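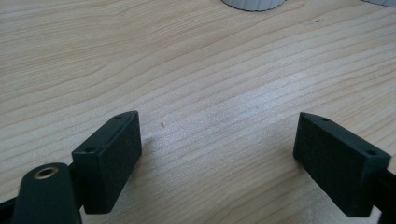 Os dois dedos da garra, abertos sobre o tampo de madeira, numa das mesas da Drusex.

Doaa Kamel pede desculpa pelo barulho do compressor e fecha a porta da oficina. O dia aberto da Drusex começou há uma hora e já passaram pelo corredor duas turmas de uma escola profissional, um grupo de reformados da indústria e alguns pais com crianças pequenas. Ela é responsável pelas demonstrações e tem vinte minutos para conversar antes da próxima.

"As pessoas chegam à espera de ver um braço enorme a soldar carros", diz. "Mostramos-lhes uma mesa e uma garra que se segura na mão. Alguns ficam desiludidos nos primeiros minutos. Depois querem experimentar e já não largam."

A garra de mão é a peça central da visita. Quem participa pega nela, aproxima os dedos de um objeto, fecha e levanta. O exercício repete-se com objetos diferentes, e os movimentos ficam registados para serem usados mais tarde no treino de um braço automático. O projeto chama-se Helmy e ocupa a sala maior do rés do chão, com 5 mesas iguais.

Pergunto-lhe por que razão os dedos são tão simples, dois blocos pretos virados um para o outro. Doaa Kamel responde que houve versões mais complicadas. "Tivemos dedos curvos, tivemos dedos com uma ponta articulada. Passávamos mais tempo a consertá-los do que a usá-los. Com estes, se um se estraga, desaparafusa-se e põe-se outro. Um visitante com uma chave na mão consegue fazê-lo, e já houve quem pedisse para o fazer."

A empresa começou a abrir as portas em December do ano passado, ou melhor, em dezembro, corrige-se ela a rir, porque passa metade do dia a escrever em inglês para a Borkell, a firma que fornece os controladores. Na primeira edição vieram 70 pessoas. Desta vez inscreveram-se 428, e foi preciso dividir as visitas em grupos de 20.

"Não estávamos preparados para tanta gente", admite. "Tivemos de pedir cadeiras emprestadas e de imprimir mais folhas de inscrição ontem à noite. Mas é bom sinal. Há dois anos ninguém aqui na zona sabia o que fazíamos neste pavilhão."

Sobre as reações do público, diz que as perguntas variam muito com a idade. As crianças querem saber se a garra consegue apertar um ovo. Os adultos perguntam pelo preço e pelos empregos. "A pergunta dos empregos aparece em todas as visitas, e tem de aparecer. Eu explico o que sei. Há tarefas de separação e embalagem em que os nossos clientes não conseguem contratar para o turno da noite. Também há tarefas em que a máquina vai substituir alguém, e não vou dizer o contrário a uma sala cheia de pessoas que trabalharam em fábricas."

Um dos reformados, conta, passou a manhã a discutir com ela a folga entre os dedos. Tinha sido serralheiro de moldes e achava que a abertura era exagerada para peças pequenas. "Tinha alguma razão. Para parafusos e anilhas, é abertura a mais. Tomei nota e vou falar com o colega que desenha as peças."

O passo seguinte é levar a demonstração para fora. A Drusex tem um acordo com o centro de formação Jiscombe para montar ali uma mesa durante o segundo período, com formandos a fazerem o mesmo exercício que os visitantes fazem hoje. Falta resolver o seguro e o transporte do equipamento, que viaja mal.

Quando lhe pergunto o que é mais difícil de ensinar a quem pega na garra pela primeira vez, não hesita. "A ir devagar. Toda a gente se lança ao objeto como se ele fosse fugir. Peço sempre que parem um segundo com os dedos abertos, por cima da mesa, e só depois avancem. Os registos ficam muito mais limpos."

Batem à porta. O grupo seguinte está no corredor e falta uma folha de presenças. Doaa Kamel pega na caneta, pergunta se quero ficar para a sessão e vai buscar as cadeiras que faltam.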